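To: Parish Study Leaders list
From: Xiaoyan Yin, Office of Adult Formation
Subject: Re: Evening study on the Psalms of lament

Dear colleagues,

Thank you to everyone who replied to the November schedule. Flurina Mösli of the Gorkham congregation has raised a matter that deserves an answer to the whole list, and I quote her message with her permission.

> Dear Xiaoyan,
> Our group has read the first 3 psalms on the list and several members
> are uneasy. They were raised to believe that complaint in prayer shows
> a lack of faith. One asked me whether she should simply leave out the
> angry verses when she prays at home. What guidance does the office
> give to leaders on this point?
> With thanks,
> Flurina

The office does not ask any member to pray words that he or she cannot yet say. Leaders should, however, read each psalm aloud in full. Psalm 6 begins in distress and ends with the statement that the Lord has heard. A group that hears only the closing verses will not learn how the writer came to them. 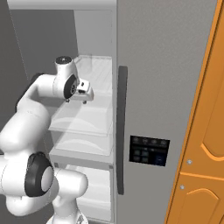
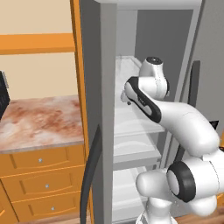 It may help your members to remember that these prayers were kept and sung by a worshiping people. They are addressed to God throughout, even where the writer feels abandoned – and that address is itself an act of trust. Psalm 136 may be read afterward as a response, with the leader taking the first half of each verse and the group answering, "His mercy endures forever." Groups that find this too long for one evening may use Psalm 93 in its place.

The Dralia and Jillia congregations have asked to combine their groups for the remaining sessions. This is approved. Their leaders should agree on one translation before the next meeting and let this office know which they have chosen.

Flurina, please tell the member who wrote to you that she is welcome to speak with her pastor privately. Leaders should not press anyone to share personal grief during the session.

Respectfully,

Xiaoyan Yin
Office of Adult Formation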